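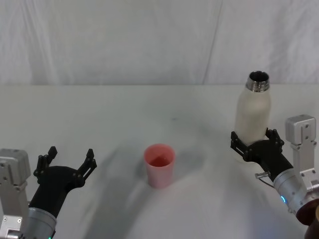
Two-arm bench cell, pouring task, right gripper on the bottle.

Review: Flitetby two-arm bench kit, budgeting notes

We bought the Flitetby kit through Lilico in September, after a quote from Van der Merwe came in over our limit. The order covered both arms, two-finger grippers and mounting brackets. Table and backdrop were left to us and belong in the budget from the start.

Setup took 3 days. The arms were bolted down by the first afternoon; most of the rest went to cable routing and matching the two sides. The fingers close around a round bottle body without custom pads, so we struck the 129 dollars set aside for them.

Pouring is a fair test before you commit. It needs a firm hold, a slow wrist roll and a mouth placed close to the rim of the cup. A light plastic cup is the harder target – it tips if touched. Ask the seller to run it with your own containers.

Spares are the weak point. A replacement gripper is 1,552 dollars with a lead time of 4 weeks, and finger segments are not sold separately. Plan on one spare per cell. The manual covers single-arm use well and paired use in two pages.

Rating: 4 out of 5. Good hardware, thin documentation, expensive parts.

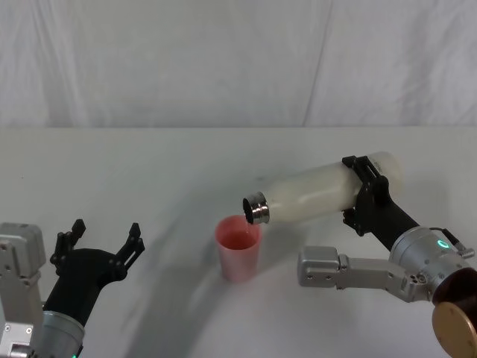
Bo-ram Cho replied that one spare gripper is enough for two cells if both run the same shift, and that Lilico will hold the price on a second unit when it is written into the first order.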